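Why I stopped buying new computers (and what I do with the money)

So my laptop died in January. Screen went gray, then black, then nothing, right in the middle of an email to my landlord about the radiator. I did what I always do when something breaks, which is make a sandwich and look at new ones online for two hours, and by the end I had one in the cart that cost more than my first car. And then I closed the tab and went to bed, and I have not bought a new computer since and I don't think I'm going to.

A little background. I moved into this apartment three years ago with a bike, a mattress and a lot of opinions about kitchen knives. I write newsletters for small companies, mostly food and garden stuff, and what I need from a computer is a keyboard that doesn't stick and enough memory to keep 50 tabs open while I pretend I'm going to read them. That's it! I don't edit movies. I play one game, it's a farming game, and my turnips do not require a graphics card.

But for years I bought as if they did. Every time, I'd read the reviews and talk myself up one step, and then one more step, and there I'd be with a machine built for somebody designing bridges. I was paying for a person I thought I might turn into.

The morning after the sandwich I walked over to Kováčik, the secondhand place behind the bus station. If you've never been, it's one long room that smells like dust and coffee, with a bell on the door that works when it feels like it. Half of it is lamps and radios. The other half is old office computers, the big plain ones that companies clear out when the lease is up, stacked on shelves with prices on masking tape. I'd walked past those shelves a dozen times on my way to the lamps.

I asked the woman at the counter which one she'd pick for writing and turnips. She didn't even look up, she just pointed at the bottom shelf. It was 120 dollars with a keyboard thrown in, and I talked myself into a monitor for 50 more because the one I had at home was older than my nephew. I carried it all home on the number 11 bus, on my lap, with the keyboard down the front of my coat. A kid across the aisle stared at me the entire way.

And it's great. I'm typing on it now. It takes a bit to wake up in the morning, but so do I.

What I like best about these old office towers is how roomy they are inside. My laptop was glued shut like a box of cereal. With one of these, the side comes away and you're looking at the whole business, and even somebody like me can learn what most of it is in an afternoon.

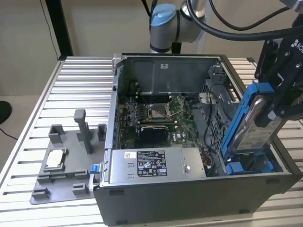

A Dell-style tower with the side panel off. The silver box along the near edge is the power supply.

I'm not a handy person, I should say. I once put up a shelf that my sister still calls "the slide." But I've added memory to mine and it took me less time than finding the screwdriver did. You line up the notch, you push harder than feels polite, it clicks. I had a video paused on my phone the whole time and I didn't need most of it.

A few things I've picked up, in case you're thinking of doing the same. Ask if there's a drive in it before you pay, because plenty of offices pull them out. Listen to the fan if the shop will let you plug it in. Don't get hung up on scratches. And measure your desk! I did not measure my desk. Mine lives on the floor next to a fern, and I have to vacuum around it like it's a piece of furniture, which I guess it is.

Now the money. I'd set aside the full price of that fancy laptop in my head, so I figured the difference was mine to be silly with. Part of it went to a decent office chair, a Serkeo, used, from a dentist who was closing up. My back has forgiven me for most of last year. Part of it went to the bike, which had needed a new chain since before I moved. And a chunk of it is sitting in an account I named Sorkerico, after a little lakeside town I saw on a train poster and have been daydreaming about ever since. I want to go in the fall and eat fried fish and not answer anything.

I've caught the bug a little, I'll admit. I went back to Kováčik for a toaster and came home with a toaster and a Skorkemex desk radio that only gets one station, and the station is mostly accordion. I love it. It goes on at seven in the morning while the computer is thinking about starting, and by the time there's coffee they're both warmed up.

My mom wants one now, for recipes and her card game. The computer, I mean, she's heard the radio over the phone and she's fine without it. We're going over to look at the bottom shelf as soon as her knee is better, and this time I'm bringing a tape measure and the big shopping cart.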